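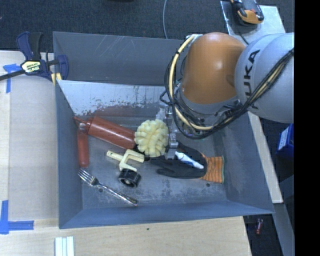

About us

I started Prilach with a folding table, a label maker and a garage full of things I couldn't bring myself to throw out. We're a secondhand odds-and-ends shop in Veltthorpe, and what we sell is mostly the stuff that ends up at the bottom of a drawer: dog toys and knobbly balls, squeeze bottles, work gloves, tools with red handles (people love a red handle, I don't know why!), and plenty of small parts that belong to something bigger.

Everything comes to us mixed up. House clearances, moving boxes, the back shelf of somebody's workshop – it all gets tipped together and then sorted one piece at a time. I still think that's the best part of the job. You reach in for a glove and come up with a bracket you've been hunting for since April.

We have 2 shops now, the original on Tshabalala Street and a smaller one out in Jultitz, which is really more of a counter with a very long shelf behind it. The Jultitz shelf holds 770 little drawers and I labeled every single one of them by hand, so please put things back where you found them.

If you've lost a nozzle, a cap or a handle, bring in whatever is left of it and we'll go digging with you. We don't charge for looking. Single gloves are free too, lefts and rights, and last year we matched 107 of them with a partner – my favorite number on this whole page.

Drop-offs are welcome at either shop any time we're open. Just no paint, please, and nothing that leaks.

Contact | © Prilach, Veltthorpe | Back to top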